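Ticket 3161 - Zestura booking calendar, Condell community rooms
Status: Solved (hooray!)
Opened: 3rd April

Problem
Every booking made through Zestura shows up one hour late on the Ravow wall display in the foyer. The website has the right time, and so do the confirmation emails. Only the display is wrong, and only for the upstairs rooms.

What I'd tried before opening this
Restarted the display, cleared its cache, and removed and re-added the calendar feed. No change.
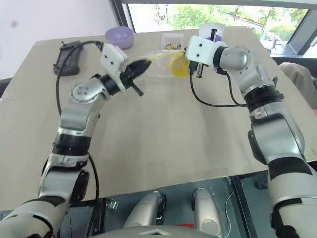 Reply from Qiu support
Thanks for such a thorough write-up! Could you open Settings, then Locations, and tell us which time zone each floor is using? Floors can have their own setting, and it's easy to miss.

Update 1
Great tip - the ground floor is on Melbourne, but upstairs is on Brisbane! I'd have sworn they matched. I changed upstairs to Melbourne and saved. New bookings came through perfectly, but the old ones stayed an hour out. There are 50 of those, some as far ahead as November, so I'd love to avoid retyping them.

Update 2
Support suggested a full resync, under Feeds, Advanced, Rebuild. It took 7 minutes and brought the whole lot across with the correct times. I was so pleased I went and stood in the foyer to watch it refresh.
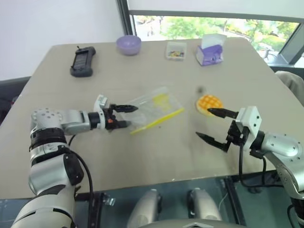

Large beige table, window on the right

Left to check
Out of those bookings, 4 are repeating ones, and I'll look at them again after the clocks change. Really happy with the help on this one. Fine to close the ticket.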